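Toy shelf

A toy shelf, also called a play shelf or doll's shelf, is a small open shelving unit made for children's pretend play. It copies, on a scale that suits dolls and small hands, the shelves found in kitchens, shops and bedrooms, and it has been a faithful companion to the dollhouse and the play store for as long as children have wanted somewhere to put their little things. Most toy shelves have two or three levels held apart by short posts. They are sold alone, in sets with other miniature furniture, or as part of a larger play shop, and a good many are simply made at home from whatever was left over in the garage.

Name and scope

The term is used in two ways, and the two are often mixed up, even in store catalogs. In the wider sense, a toy shelf is any full-sized shelf on which toys are kept. In the narrower sense, followed in this article, it is a shelf that is itself a toy. The difference matters a good deal to collectors and not at all to children, who will happily keep real toys on a toy shelf and real snacks on it too. For the larger kind, see Toy storage.

Construction

The usual toy shelf has flat boards joined by upright posts. Posts may run the whole height of the unit and pass through each board, or they may be short sections that begin and end at each level. The second method lets a family take the shelf apart and put it back together, and it also means that a lost post can be replaced without throwing out the rest, something that any parent who has looked under a sofa will appreciate. The boards are often rounded at the ends, partly for looks and partly because small children fall on things.

Boards may be painted, stained or left bare. Pink, white, mint green and pale yellow have long been common colors, and a painted board with unpainted posts is a familiar pairing that saves the maker some work and looks rather pleasant besides. Screws, where they are used, go through the top board into the posts underneath. Better-finished shelves hide them with caps or plugs, while plainer ones leave the holes showing.

Sizes vary with the toys the shelf is meant to hold. The Fliltinwood three-level shelf, a well-liked model among playgroup leaders, stands 14 inches tall with boards 12 inches long, and this is a comfortable size for dolls as well as for ordinary packets and small boxes from the pantry. Shelves made for dollhouses are very much smaller and usually can't carry anything heavier than their own miniature dishes.

Companion pieces

A toy shelf is seldom alone for long. The piece most often found beside it is the toy drawer cabinet, a small chest with two or more drawers, each with its own knob. Drawers are frequently given different colors so that a child can be told to put the buttons in the green one or the play money in the yellow one, and can do so long before learning to read. Rounded cabinets are popular for the youngest children. Other companions include the play counter, the toy scale, the cash register and the shopping basket.

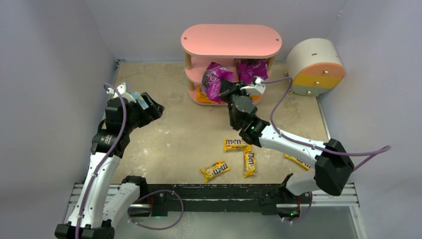 A pink three-level toy shelf stocked with packaging, with a rounded toy drawer cabinet to its right and yellow M&M's packets in front.

Use in play

The best-known use of the toy shelf is in playing store. One child keeps the shop and another comes to buy, and the goods pass over the counter, are paid for with buttons or paper coins, and go back on the shelf to be sold again. Stock may be made of wood, felt or cardboard, but real packaging is very often used in its place, whether full, empty or stuffed with tissue. Children seem to like it best of all, as they know it from real shopping trips and are proud to recognize the brands.

Bags and packets behave quite differently from boxes on a toy shelf. Boxes stand up nicely and can be stacked. A soft bag slumps, slides and leans over the edge, and needs to be laid flat or propped against its neighbor. Stiff paper packets can be laid side by side along the front of a board, where they show their lettering well. Children who stock a shelf over and over tend to work this out for themselves, and teachers of young children value the activity for that very reason, along with the sorting, counting and polite talk that come with it.

Toy shelves are also used for tidying games, in which everything on the floor must find a home on one level or another, and for dolls' bedrooms, where they hold clothes and shoes. In the Tavcombe play program, which began in the month of December and ran for 30 weeks, each room was given one shelf and one drawer cabinet, and the children changed the pair from a bakery to a shoe store to a post office as the mood took them.

Making and repair

Home plans for toy shelves are plentiful. The Indonlow pattern, passed around among hobby woodworkers, calls for three boards and nine post sections and can be finished in an afternoon, not counting the time needed for paint to dry. Loose posts are the most common fault in older shelves. A snug paper shim or a little wood glue will usually cure the wobble, though glue of course puts an end to taking the shelf apart. Chipped edges should be sanded smooth before repainting.

Safety

Small knobs, screw caps and loose posts can be a choking hazard for very young children and should be checked from time to time. Shops that use real candy or snacks as stock are best run with a grown-up close by, as the goods have a way of being eaten before closing time.

See also

Dollhouse
Play store
Toy drawer cabinet
Toy storage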